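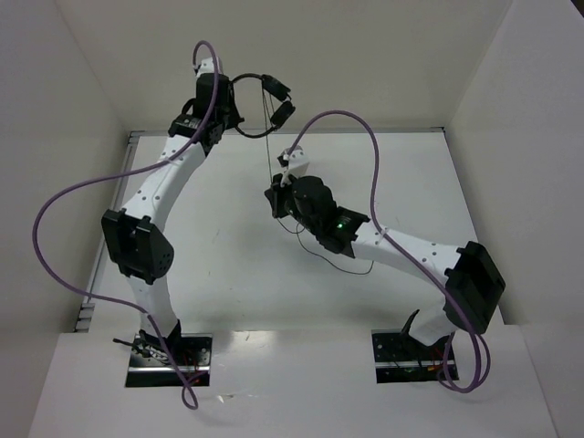 Figure 5. Black cord loop held up, with the thin wire hanging down from it.

Section 5: Coiling and hanging your cords

OK, cords! I left this section for after the table set-up on purpose, because you really want a clear white surface before you start (black cord on a dark bench is a misery, I've done it). Everything I say here goes for the thin stuff: charger leads, earphone wires, the skinny black cable that comes with every Morsy lamp. Thick extension cords are in the next section and they want a different wrap altogether.

What you'll need: the cord, two small clips, a paper tag, a pencil, and a hook. I use the Buvstead hooks, the short ones, part 657 in the catalog. Any smooth hook will do.

1. Unplug the cord at both ends. Yes, both.

2. Lay it out on the table and run it through your fingers from one end to the other. You're feeling for kinks, nicks and sticky spots. Wipe it down with a dry cloth as you go.

3. Let the twist out. Hold the cord up by one end, let the rest dangle, and wait for it to stop spinning. Short leads take a couple of seconds. Long ones can go on for ages, so go ahead and look out the window.

4. Make your first loop, a bit wider than your palm. Don't wrap it around your elbow! I did that for years and every cord I owned came out shaped like a corkscrew.

5. Keep adding loops on top of the first, all the same size. If one wants to flip over, roll the cord a little between your thumb and finger and it'll lie flat.

6. Stop with a hand's width of cord left over. That's your tail.

7. Put both clips on the same side of the ring, one above the other. Let the tail hang straight down while you do it, so it doesn't sneak back into the loops.

8. Write the tag (what it belongs to, how long it is in cm) and fold it over the tail.

9. Hang the ring on the hook with the clips facing out.

Note: My hooks are 70 cm apart, which sounds like a lot until you've got three rings on each one. Lena Szczepańska sets hers closer and swears by it, but her cords are all short ones. Try it with tape on the wall before you drill.

Note: If you'd like a spare pair of hands for step 7, ask. One of you holds the ring up high, the other guides the tail from below, and it goes so much faster.

Caution: Don't pinch the clips down hard on a thin wire. They should hold the ring together and still slide if you push them. If you can see a dent in the coating, move the clip and loosen it.

Caution: Any nick that shows metal means the cord is finished. Cut it in half so it can't wander back into the drawer, then put it with your electronics recycling.

Cord too springy to stay put? Hang it by one end overnight and start again from step 4. New Troder leads are the worst for this, straight out of the packet, and I usually give those two nights.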